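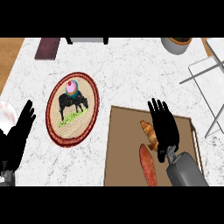 *Figure 1. The countertop in the simulator, with the right hand over the croissant on the tray.*

## 1. Task

Our group took the breakfast task from the Travberg set. The right arm has to pick up the croissant from the serving tray and put it on the woven placemat. The left arm can be used to steady things, but the task does not require it. Everything was done in simulation in the Tretinham lab course.

We chose this task over the drawer task because one of us had already written a grasp script for five-fingered hands. Most of that script had to be replaced anyway.

## 2. Setup

Both arms are controlled through Aneo, the course's control package. We recorded 112 demonstrations by teleoperation in March. After removing runs where the pastry was dropped or the tray got pushed, 89 were left for training. Object positions were shifted a little at every reset. The lighting stayed the same.

The policy is the small version of Han with default settings, except that we shortened the action chunk. With the longer chunk the hand kept closing before it had stopped moving.

## 3. Results

We ran 46 test episodes on the final checkpoint. Six of them failed. In four the thumb came down on top of the croissant and the fingers closed on air. In the other two the grasp held, but the forearm caught the rim of the tray on the way out.

The cow print on the placemat made no difference that we could measure – we swapped in a plain mat for part of the testing and saw the same kinds of errors.

## 4. Remaining work

- Add demonstrations with the croissant turned the other way
- Raise the lift height before the arm moves sideways
- Log finger contact forces (currently only joint angles are saved)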